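Home > Party & Gifting > Wrap and Bags > Reviews
Floral Paper Gift Bags with Rope Handles, pack of 12
Posted 05/04/2020 by Vsevolod Symonenko
3,964 views | 7 comments | 2 shares

I go through a lot of gift bags. Birthdays, thank-yous, the neighbor who feeds our cat, and lately snack bags, which have become my answer to every occasion where I don't know what to buy. You fill a pretty bag with chips and candy, you hand it over, and people are thrilled! So when my old stash ran out in February I ordered the floral ones from Malldale, and I've been so happy with them that I want to write it all down.

First, the print. Soft blue, lavender and yellow flowers, with white edges, and it looks much sweeter in person than it did on the Malldale page. It's cheerful without shouting "birthday," so the same bag works for a teacher, an aunt or a kid who's just had a tooth out. I put one up against bright crinkly snack wrappers (red, orange, green, yellow) and the colors got along fine.
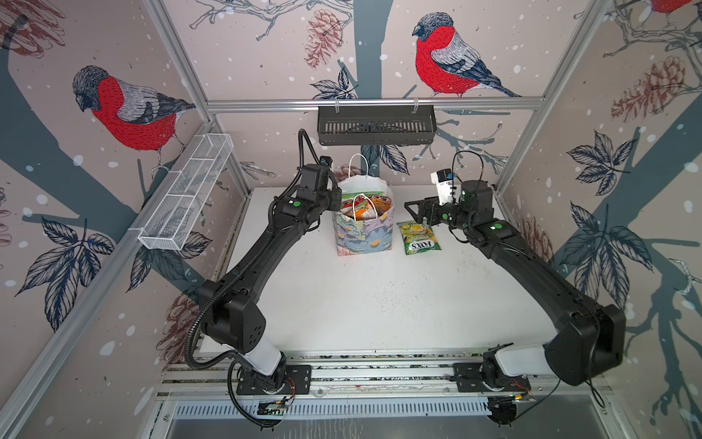

I like to let a few packets stick out of the top so it looks generous, and these bags are good for that because the opening holds its shape and the handles stay up out of the way. With my last brand, Mevgate, the handles flopped inward and I was forever fishing them out from between the cookies. If you're packing Fox's sweets or anything else in a flat bag, keep those for the front, they make a nice little wall for the rest to lean on.

The inside is plain white, which I didn't think I'd care about, but I do. You can see what's sitting at the bottom, so nothing small gets forgotten under the big stuff. I start with one or two small packets lying flat, then stand the taller ones along the back — and only then fill in the middle.
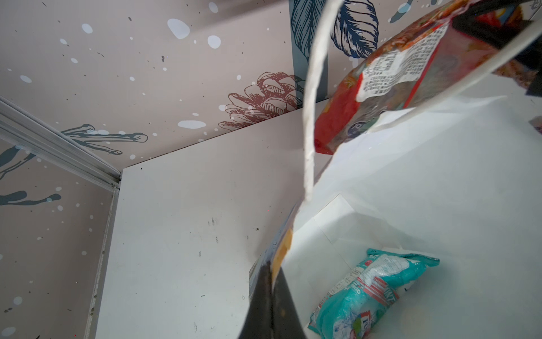 Now the handles. They're white twisted paper, comfortable in the hand, and I've carried a properly heavy bag (two jars of jam, don't ask) across town with no tearing. They can get a bit fuzzy and crinkled with handling, so if you're fussy, straighten them with your fingers before you give the bag away. I'd also love a size up, as family-size chips are a squeeze.

I've used around 7 so far and the next pack is already in my cart. 5 stars from me, and I'm trying the striped ones next.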